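Why Bottle Caps Have Ridges

A screw cap is a small machine part. It does two jobs: it keeps the contents in, and it keeps air and dirt out. Most caps are made in one piece from plastic, and most people throw them away without looking at them. This page explains how the shape of a cap helps it do its work.

The thread

Look inside any screw cap and you will find a raised line running round the wall. This is called the thread. The neck of the bottle has a matching thread on the outside. Both are slopes wrapped round in a circle, a bit like a road winding up a hill. When you turn the cap, one slope slides along the other and the cap moves down the neck.

A slope makes hard work easier. You turn the cap a fairly long way round and it moves only a short way down, but it presses down with much more force than your fingers could manage by pushing. Turn it the other way and the cap climbs back up.

Nearly all caps tighten clockwise, which is the same direction the hands of a clock move.

The ridges

The outside edge of a cap often has ridges. Engineers call this kind of surface knurled or ribbed. Ridges give the skin something to push against. On a smooth cap, only friction stops your fingers from sliding, and water, soap or oil makes friction smaller. On a ridged cap, skin presses into the gaps and pushes on the sides of the ridges as you turn.

Ridges can be fine or coarse. A narrow cap on a water bottle usually has many thin ones. A large round cap may have a wavy, scalloped edge that fingertips fit into more easily.
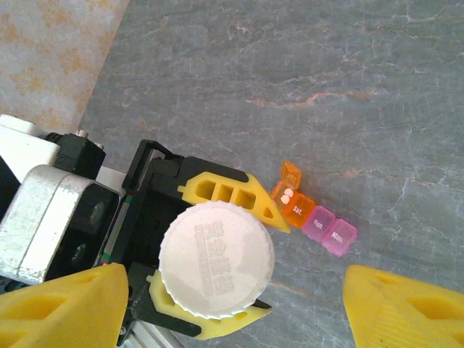

Why is a wide cap easier to turn than a narrow one?
Your fingers are further from the centre, so the same push makes a stronger turning force. The name for turning force is torque. A wide cap can also have a wider seal to unstick, so a large jar lid may still be stiff.

Marks on the top

The top of a cap is a good flat place for words, letters or symbols. If they stand up from the surface they are embossed. If they are pressed in they are debossed. Both kinds can be made by the mould itself and need no ink, so they do not wash off. They can be hard to read when they are the same colour as the cap. Tilt it near a lamp and the shadows make them clearer.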